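Tranilwood (software)

Tranilwood is a planning and control package for simulated kitchen robots. It joins a task planner, which breaks an order such as "put the food away" into steps, to a motion planner and a grasp module. The first public version was released on 4/18/20. Its makers, Borari, call it a general household planner, a label that has been disputed.
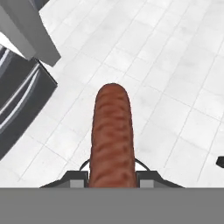

Grasping is handled by a separate tool, Pomeck, which picks a hold from the known shape of an item. Because the simulator hands over exact shapes and positions, very little perception is involved. Critics regard this as the main weakness of the published results. Borari reported success in 215 of 451 trials, but did not say how many failures came from the planner and how many from the grip.

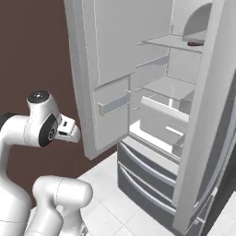

Refrigerators are a common test for the package. Doors, bins and drawers are stored as jointed parts with fixed limits, and the planner must find an arm path that stays clear of all of them. Seals, sticking hinges and shifting loads are left out of the standard model. A review by the Ó Briain group reran 134 of the trials with small errors added to the door positions and found that most plans had to be thrown away. No test on a physical kitchen has been published. 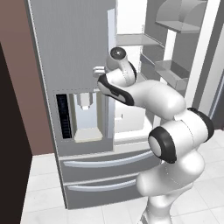

Simulated arm at a French-door refrigerator, with the left door closed and the right door open.

See also: motion planning, grasp planning, robot simulation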